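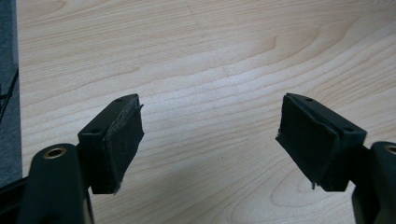
Negin Ebrahimi
@neginebrahimi · Blackburn · April

Finally doing something about the kitchen table. Pale wood, long wavy grain, and a big oval knot pattern I like more than any table I've paid full price for. Thread, mostly so I remember what I did.

1/ Bought it second-hand for $37. The seller thought it was maple. I'm not sure, but the colour is right for it, cream going to light tan with darker amber streaks along the grain.

2/ The old finish was sticky at one end where the fruit bowl lived. Washed the whole top with warm water and a drop of dish soap, wiped it dry straight away, then left it overnight.

3/ Sanded by hand, 180 grit then 240, always with the grain. Where it curves around the knot I followed the curve as best I could. Took 22 minutes a pass. My neighbour Jamshid Taheri offered his orbital sander and I said no, which my shoulder regrets.

4/ Oil is the Dravby clear one. Thin coat, old T-shirt, wait 18 minutes, wipe off everything that hasn't soaked in. I left it too long on the underside and it went tacky. Another wipe with fresh oil fixed it.

5/ Someone asked about the rags. Lay them flat outside to dry, don't ball them up in the bin. Oily rags can heat up and catch fire.

6/ Two coats so far. It still looks pale, and it picks up a bit of shine in the middle when the light's on it. I was worried the oil would turn it orange.

7/ Third coat tomorrow morning, then no hot mugs for a week. Chairs are next. They're a different colour and I haven't decided if I care.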